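Notes from the Casdale sideline

Well, I finally dried out from the Talano game, and I'm still smiling about it! We had 1,366 people in the stands (Divya Salian at the gate gave me the number before I'd even asked) and they got a real one, a 15-14 win that came down to a two-point run with the clock nearly gone. Narayanan Rai took it in himself, off left tackle, and I yelled so loud I scared the man next to me.

Narayanan finished with 118 yards rushing, most of them after halftime, when the line quit trying to be fancy and leaned on people. I've been asking for that since last season, so allow me a little gloating.

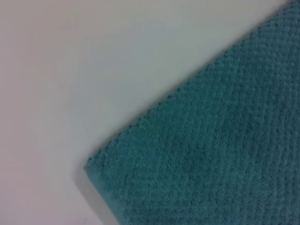 Now for the booster table, which opens an hour before kickoff at the next home game. We'll have the seat cushions again, plus stadium blankets and the long-sleeve shirts in youth sizes. Towels too, in a dusty blue-green teal that I like a lot more than I expected to (my wife says it goes with nothing we own). Bring cash if you can, the card reader is moody.

Wako comes in next, and they throw the ball all over the place. Our corners got turned around twice against Talano, and I'd like to see the safeties play a step deeper on third down. After that it's the long bus ride to Festel. Seats on the fan bus are going fast, so see Divya at the gate if you want one.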